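Getden Stage 30 practice amp: four months in

I bought the Getden Stage 30 in May to replace a small tube combo that had become too expensive to keep running. I play rhythm guitar in a punk band, Zemari, and we rehearse twice a week in a room with a low ceiling and bad carpet. The amp has also done six small shows. It cost me $311 new, with the footswitch included.

The Stage 30 is a solid-state combo with 30 watts and one ten-inch speaker. It has two channels, a three-band EQ shared between them, a spring reverb, an effects loop and a headphone jack. There is no Bluetooth, no app and no amp modeling. You plug in, turn it on and it works.

The clean channel is the better of the two. It stays clean until the volume is past six, and by then it is louder than most people need at home. The treble control does a lot in the first half of its travel and very little after that. I keep it at four with a bridge humbucker and closer to six with single coils. The mids are fixed a bit lower than I would like, so with two guitars in the band I have to push the mid knob nearly all the way up to be heard.

The drive channel is fine for punk and for older hard rock. With the gain at five you get a rough, open crunch that cleans up when you roll back the guitar volume. Past seven it gets fizzy, and palm muting turns to mush on the low string. If you play in a tuning below D, you will want a pedal in front of it. I use a cheap overdrive with the gain almost off and the level high, and that tightens it up enough for our set.

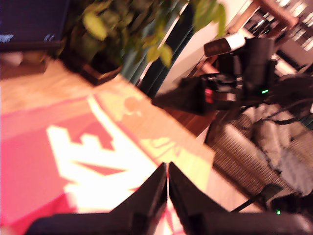
The loudness question is the one I get asked most at shows. With our drummer, who hits hard, the amp keeps up in rehearsal at a setting of seven on the master. On stage it needs a microphone. We played the back room at Arklow, which holds 118 people, and without a mic the guitar disappeared about as soon as the room filled. With a mic on it, the engineer had no complaints and I could hear myself well enough from the floor. Tilting the amp back against a brick or a case makes a big difference, as the ten-inch speaker is very directional and otherwise plays straight into your knees.

The reverb is a real spring tank. It sounds good at two or three and gets splashy above that. It also picks up knocks from the floor, so if your stage is a hollow riser, expect some rumbling when people jump around. I turn it off for the faster songs.

The effects loop works and doesn't add noise that I can hear. I run a delay and a tuner through it. The send level is fixed, and one of my older pedals distorted when I put it there, so try yours before a show.

Build quality is mixed. The cabinet is solid and the corners are metal. The covering has started to lift along the bottom at the back, where it rubs against the van floor, and I have glued it once. The knobs are plastic and push on, and the one for the bass is already loose. The handle is comfortable and the amp is light enough to carry up two flights of stairs with a guitar in the other hand. The jacks are mounted to the board instead of the chassis, so I use a right-angle cable and am careful with it.

The footswitch is the weak part. It has two buttons, channel and reverb, and no lights. On a dark stage you have no way to tell which channel you are on until you play. The cable is fixed and short – too short to reach the front of most stages. I bought a longer extension in the first week.

Before this I tried the Kanaan Club, which costs a little more and has a twelve-inch speaker. The Kanaan has more low end and a nicer drive sound, but it is a good deal heavier and has no effects loop. For someone who plays mostly at home and records now and then, I think it is the better amp. For getting in and out of clubs on public transit or in a crowded van, I would still take the Getden.

Good points: clean channel, weight, real spring reverb, effects loop, price.

Bad points: footswitch, loose knobs, fizzy top end at high gain, covering not well glued.

I would buy it again at the same price. If you already own a decent 30-watt amp there is no reason to change. The speaker is the first thing I plan to replace, and I'll add a note when I have played a few shows with the new one.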